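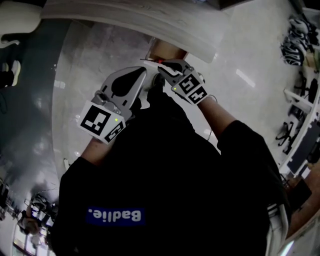
3. Release History and Sales of the Grelero Series

3.1 Scope
This section of the report covers the 11 titles published by Hikell between the founding of the studio and the end of the period under review. Mobile versions were left out, as the publisher does not list them separately. Compilations were counted under the earliest title they contain.

3.2 Sources
Sales figures were taken from the publisher's annual statements. For two titles, no statement was available, and the totals printed in the fan magazine Jolta were used instead. These entries are marked in Table 2. Player opinions come from an online survey that ran in October and received 1,080 complete responses.

3.3 Results
The first Grelero game remains the best seller of the series – a position it has held since the budget edition was released. The second game sold fewer copies at full price but was named most often in the survey as the favorite. Sales of the racing spin-offs declined with each release.

3.4 Division of Work
Finn Seidel compiled the sales tables. Cecilia Abubakari designed the survey and wrote Section 4.

Submitted 2021-12-22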